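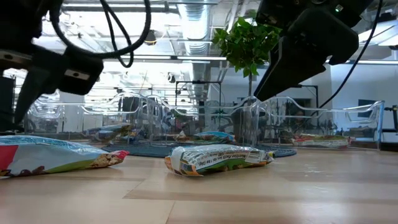

To: cell-planning list
Subject: Re: snack sort station, what do we still need to buy before October

Answering inline, sorry for the delay, quote came back late and I wanted the numbers first.

> We have two arms and a tabletop. Can someone please put down in one place what the
> snack station still needs, what it costs, and what can wait till the next budget round?
> I have three versions of the spreadsheet and they all disagree.

OK. One place, this is it. Throw out the spreadsheets, incl. mine.

**Bins.** Keep the clear acrylic ones with the wavy rims. I know Medeiros offered us plain white totes at a better price. Two reasons I'd say no — the customer merchandises in clear, and if we tune everything on white totes we're going to pay for it again later when the bags are sitting behind a see-through wall that bounces the ceiling lights back at you. Three bins in a row is enough for the demo. I do want spares. They scratch. Put down 11 at whatever the list price is, small money.

**Grippers.** No change on either arm this round. The Drastlow soft fingers are nice, I want them, they're not in the budget. If we get them it should be a pair, one side only is a headache for whoever keeps the tool config straight.

> Is the Gritmont quote for one controller or both?

Both. I asked twice. The total is 3,329 with shipping and does NOT include the cable kit, which they list separate at 176. Buy the cable kit. Please don't let purchasing strike it as an accessory. The slack over the arms is all loops right now, up and over and back down, and one long run hanging off the right side. Fine for slow moves. I would not want to run that at full speed in front of a customer. Kit is sleeves, clips and the swing bracket, you want the bracket.

**Mat.** Keep the round one. Somebody asked for a rectangular mat the full width of the table, I'd wait. Bins sit partly on and partly off it at the moment so if we do replace it get one that all three fit on. Measure first!! The last one got ordered off a drawing.

> What about lighting? I heard we were getting quoted for a light tent.

Not from me. Skarura will quote you a tent if you so much as say the word camera to them. The overheads are bright and the bags are shiny, so yes there's glare, worst on the big crinkly ones. But a tent eats the reach on both sides and then we're talking about moving arms. Cheaper thing to try is diffuser film on the one long fixture. That's a facilities ask, no PO from us. If the film doesnt do it then we talk about a tent in the next round.

**Product.** Line item everybody forgets. We need a standing budget for snacks and I mean that seriously. Bags get crinkled, corners go soft, and a bag that's been picked a few hundred times does not behave like one off the shelf. Also need a real mix of sizes. A big flat bag of granola type stuff and a small one lying on its side with the nutrition panel up are just two different jobs, and a plan that only covers the small one is going to look great until it doesn't. I'd put it under consumables and reorder monthly. Please keep the receipts seperate from the break room ones, finance did not enjoy that last time.

> Do we need a barcode reader on this?

Want, not need. The labels are small and whether one is facing up depends on how the bag landed. If we're going to read codes it has to be after the pick, with the bag turned, so that's cycle time and another mount. Leave it off. If the customer insists it's a change order and we price it then.

**Spares.** One spare set of finger pads per arm. One spare power supply. I'm not asking for a spare arm, I've asked 2 years running and I can read a room.

So for this round:

- Gritmont controllers, both, 3,329 shipped
- Gritmont cable kit, 176
- acrylic bins x 11, list
- finger pads and power supply, list
- snacks, monthly, consumables code

Next round or never:

- Drastlow soft fingers
- bigger mat
- Skarura tent
- barcode reader

> When do you need a yes by?

Before the end of the month if we want it on the bench in October. Gritmont won't hold the price past that and their lead time is the long one, everything else on the list is shelf stock. I'd send the controller PO by itself today if somebody can sign it, and let the small stuff trail.

One open question for the integration folks — does the new controller fit the existing shelf under the table or are we buying a rack too? I looked at the data sheet and it gives depth without the connectors, useless. If it's a rack tell me by 3 pm and I'll add it before I send this up.

Off to another call, reply to the list pls and not just me.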